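How to Run a Robot Pick-Up Demo at Your Open Day (Without Losing the Crowd)

I've now done the April open day at our workshop in Clalthorpe enough times that people email me asking how we set up the robot table. So I'm writing it all down once, and next time somebody asks I can just send them the link. It's a small demo: one arm, one gripper, a handful of little things to pick up, and a screen so the people at the back can follow along. We had 300 visitors through the doors this year and I reckon most of them stopped at our table at some point, a fair few of them twice.

You don't need to be an engineer to run it, but you do need someone on hand who knows the arm. For us that's Keegan Kowalchuk, who set up our Clester arm in the first place and has a much better feel than I do for when it's about to do something daft.

What you'll need

An arm with a two-finger gripper. Ours has the long tapered black fingers, and they're great for a crowd because you can see exactly what they're doing.
A wrist camera, plus a decent-sized monitor.
A white table, or a sheet of white paper big enough to cover the working area.
Small objects. Wooden discs, little boxes, snack packets.
A barrier. We use a rope on stands and a strip of tape on the floor.
An extension cord that reaches (measure it! I didn't, the first year, and we ended up demoing beside the bins).

Step 1: Get the table ready the night before

Wipe it down properly and leave it alone. Once the table's clean, park the arm in its home position, mark where the table legs sit with tape, and tell everyone in the building not to shift it. Ours got bumped by a vacuum cleaner one year and every single pick was off by the width of a finger. Keegan was lovely about it, but we lost the first hour.

If you're in a hall like ours, have a look at the windows as well. Our afternoon sun comes in low and we now tape brown paper over the two nearest panes before we go home.

Step 2: Choose objects people recognise

I used to put out plain plastic cubes and folks would nod politely and wander off. Bring out something from the kitchen cupboard and suddenly they're all leaning in. Colour helps heaps. A bright packet at the edge of a white table catches the eye from the other side of the room, and kids will start shouting out which thing they want the robot to grab next.

Keep it sparse, though. Put your objects well apart so the fingers have room to come down on either side without clipping a neighbour. I like to begin with a single wooden disc out in the open and have the other bits off to the sides.

Step 3: Put the wrist camera on the big screen

If you only do one thing from this page, do this one! From the rope, visitors mostly see the back of the arm. On the monitor they get the gripper's own view, with the fingers coming up from the bottom and whatever you're going for sitting out past the tips. We run ours through a little program called Unine that puts the camera feed up full screen, and I leave it running all day, even between demos.

Start with the gripper open and hold it there while you talk. Ask people whether they think it's lined up. You'll get a proper argument going, especially when the disc is a touch nearer one finger than the other, and that gives you a natural way into explaining centring. I let them vote by hands, then we go.

Point out the arm's shadow while you're at it. It lies across the white surface as a soft grey patch, and someone nearly always asks if it bothers the camera. (Good question! With a pale object it's worth testing your own setup under the hall lights before the doors open.)

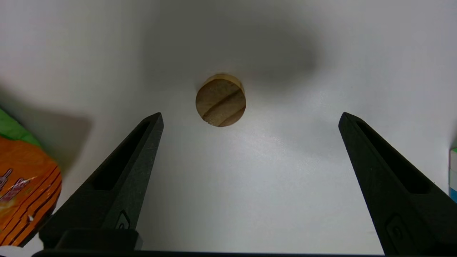 Step 4: Do the first pick slowly

I mean really slowly. We run at 20 percent speed for the first go, and I talk all the way through it: moving over, stopping above, coming down, closing. Flat discs are trickier than they look, as there isn't much edge for the fingers to get hold of, so bring the tips down close to the table and let them close gently. If you come in too high you'll pinch thin air, and the crowd will go "ohhh" in a very disappointed voice.

A miss is no drama, by the way. Back the arm up, open the fingers, nudge the height down a smidge and try again. I've had a better reaction from a second attempt than from a whole run of perfect ones. Just say out loud what you're changing so they can follow along.

After that you can bring the speed up a bit. We never go past half with the public around.

Step 5: Let visitors have a turn

We hand over the controller from behind the rope, one person at a time, with Keegan standing right at the stop button. Each turn is one pick, then it goes to the next in line. I tried timed turns once and it made people rush, and rushing is how you end up driving a gripper into a table.

Give them one instruction at a time. "Left a bit" works. "Rotate the wrist clockwise" will get you a blank look from just about anybody, me included before my second coffee. Younger kids do better looking at the arm, and teenagers go straight for the screen and don't look up again. Our line reached 78 people this year right after lunch, so put a second person on it to chat and keep things moving.

Step 6: Have a story up your sleeve

There'll be a gap while something reboots. There's always a gap. I fill mine with the building, as our hall dates from 1723 and has plenty of odd corners, but anything local will do. The other thing I keep handy is a spare gripper finger from the Bárány kit we used before this one, and I pass it down the rope so people can feel how light it is. It comes back sticky every time.

Step 7: Packing up

Send the arm home, power down in the order your manual gives, then do the cables. Count your objects back into the tub, as small ones do go walkabout in small pockets. I write the settings we finished on (height, closing force, speed) on masking tape and stick it inside the lid of the tub for next year. Then the paper comes off the windows and Keegan takes the monitor back upstairs, and the rope stands go in the cupboard behind the kitchen, left-hand side, under the trestles.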